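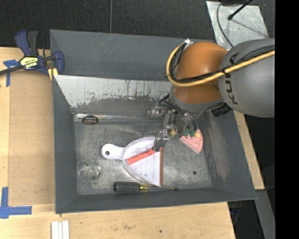 浅色木台面上的灰色箱子

首页 > 串文 > 搬家与居住

Cempaka Rahman
12月

1/
上个月从 Cloltness 搬到 Cilonley,跨城,东西不算多,书多。陆续有人私信问费用和装箱的事,我一条条写在这里,以后就不单独回了。只讲我自己这趟,别的城市情况不一样。

2/
先说怎么选的搬家公司。问了三家,一家只按车算,一家按件算,最后用的是 Orby,按重量加楼层。书多的人按件算看着便宜,但合同里通常有单件重量上限,超了另收。签之前把这一行找出来看,一般在附表里,正文没有。

3/
Orby 上门估重给的是 840 公斤,实际过磅 851 公斤。差得不大,合同里写了百分之五以内不补钱,所以没有多付。估重的人把阳台上的花盆漏了,我当时也没想起来。

4/
箱子。纸箱我只用在衣服、被子和窗帘上。书和厨房的东西用的是租来的硬壳周转箱,40 升,带盖。租期按周算,搬完有人来收。比买纸箱贵一点,好处是能摞,底不会塌,楼道里可以直接放地上推。

5/
40 升装书装到八分满就停。全装满我抬不动,搬运的人也会不高兴。大开本画册平放在最底下,小说立着放,缝里塞袜子。词典单独找地方,分散到几个箱子里。

6/
有人问要不要用行李箱装书。可以,轮子好的可以。我有一个用了很多年的,装了半箱杂志,走到楼下拉杆就缩不回去了。旧行李箱建议装枕头。

7/
标签的写法。我试过写内容清单,写到后面手酸,到了新家也没人看。后来改成只写三样:哪个房间,先拆还是后拆,怕不怕压。写在两个相邻的侧面,别写盖子上,摞起来就看不见了。

8/
笔要用油性的。水性笔在塑料箱上一蹭就没。租来的箱子不要直接写,贴美纹纸,写在纸上,还箱的时候撕掉。透明胶不要用,撕完有一层胶,有的公司会扣清洁费。

9/
登记用的是 Kwak,一个很简单的清单软件,免费版够用。每个箱子一行,谁装的,放哪个房间,有没有贵的东西。家里两个人可以同时改。缺点是不能按房间排序,只能搜索,我就把房间名写在最前面。

10/
厨房。盘子竖着放,像放唱片那样,每个之间夹一张厨房纸。杯子里先塞纸,再把杯子口朝下放。玻璃锅盖用毛巾裹,不占泡沫纸。刀用硬纸板对折夹住,两头封死,外面写“刀”。

11/
调料基本都没带。开过的油、酱油、醋,搬家公司合同上写明不运。我提前三个星期就不再买新的,剩下的给了楼下邻居。没开过的罐头可以带,但是重,自己算一下值不值得。

12/
冰箱提前一天断电,门开一条缝,底下垫旧毛巾。到了新家先立着放几个小时再插电,具体多久看说明书,各家写的不同。说明书我找不到纸的,在厂家网站下载的。

13/
洗衣机比较麻烦。滚筒的要装回运输螺栓,就是买来的时候安装师傅拆下来的那几根。我的放在一个饼干盒里,和备用钥匙在一起,找了半个晚上。如果你现在还住得好好的,可以先去确认一下自家的在哪里。

14/
拆家具。每件家具的螺丝装一个小封口袋,袋子用胶带粘在最大的那块板的背面。不要把所有螺丝集中装一个盒子。床架我拆之前拍了照片,装的时候对着看,省了时间。书架没拆,绑了门字形的带子整个走的。

15/
植物。搬家公司不保,我自己带的。前两天就不浇水,土干了轻一些,也不会漏到车里。高的用旧床单松松地裹一圈。琴叶榕到了以后掉了几片叶子,现在看着稳定。薄荷没带,剪了几枝泡水,已经生根了。

16/
文件单独放一个包,人走到哪儿包到哪儿。我放的是:租房合同两份,押金收据,身份证件,水电表的最后读数,搬家合同,还有药。这个包不上车。药特别容易忘,因为平时散在好几个抽屉里。

17/
退租。房东是 Horacio Arancibia,人讲道理,就是每一条都要看。他建议我搬空以后、打扫之前先拍一遍,打扫之后再拍一遍。交房那天我们一间一间对,墙上的钉眼按合同算正常使用,浴室镜子边上有一处发黑,也没有扣。

18/
押金是交房以后第九天到账的。合同写的是三十天内。水费多扣了一点,因为抄表日期对不上,我把自己拍的水表照片发过去,第二天改了。

19/
说一下打扫的顺序,我这次做反了。我先擦的地,再去擦橱柜顶上,灰全掉下来,地又擦了一遍。烤箱最费时间,建议最早处理,喷上清洁剂放着,先去做别的。

20/
搬家当天。约的是早上八点,车八点二十到,四个人。楼下停车位我前一天和物业说过,拿了两个锥桶占着。没有电梯的话,最好有一个人固定在楼上,一个人在车边,我们家就这么分的,我在楼上,我妹妹在车边对 Kwak。

21/
给搬运的人准备了水和香蕉。中午订了盒饭,他们说路上吃,就带走了。小费我们这里没有惯例,合同里写不收。

22/
到新家以后,第一件事是装床和铺床。别的都可以等。我把床单、枕套、睡衣、牙刷、充电器、一卷厕纸和一把剪刀放在同一个箱子里,标了“先拆”,最后上车,最先下车。这个办法是我妈教的。

23/
第二件事是浴帘。上一次搬家没有带浴帘,第一天晚上洗澡弄得走廊里都是水,这次记住了。

24/
拆箱的进度:厨房用了一天,衣服用了一个晚上,书到今天还没弄完。周转箱租期快到了,所以书先摞在墙边,箱子还回去。还箱的人看了一下里面有没有胶印和裂缝,签字就走了。

25/
东西损坏的情况。碎了一个碗,书架侧板磕掉一小块漆。碗是我自己装的,不赔。书架是他们搬的,要在签收单上当场写明,事后再说比较难。我写了,赔了一笔很小的钱,买了支补漆笔。

26/
地址变更。银行、医保、驾照、快递软件的默认地址、杂志订阅、牙医。我漏了牙医,提醒短信里的复诊通知书寄到了旧地址,是 Arancibia 先生转给我的。邮局的转寄服务可以开半年,建议开。

27/
宽带提前预约。我是搬之前一周才打的电话,最早只能排到搬完后的第十天,中间一直用手机热点。Cilonley 这边楼里只有一家能接,没得选,问之前先问邻居。

28/
如果重来一次,会改的地方:书再处理掉一批;窗帘先量好新家的尺寸再决定带不带,我带来的短了一截;纸箱少买,剩的现在还靠在门后面。

29/
回复里问得多的。
问保险的:买了基础的,按重量赔,不按价值。贵的东西自己带。
问猫的:我没有猫。
问周末会不会贵的:Orby 月底贵,周末一样。
问那种带轮子的底板要不要租:楼道平就租,有门槛就算了。

30/
书架上的书怎么排,有人说先拍照再照原样放回去。我拍了,但是新家的书架位置不一样,照着放不下。现在先按开本放,大的在下面。剩下的慢慢弄。

31/
补充一条,前面漏了:钥匙。旧家的钥匙一共几把、谁手里有,提前收回来。我有一把在同事那里,交房前一天晚上坐地铁去拿的。

最近的串文
合租时水电费怎么分
冬天阳台上的多肉要不要搬进来
旧杂志卖给谁
补漆笔试用
Cilonley 的菜市场,按我去的次数排
浴室镜子边缘发黑的处理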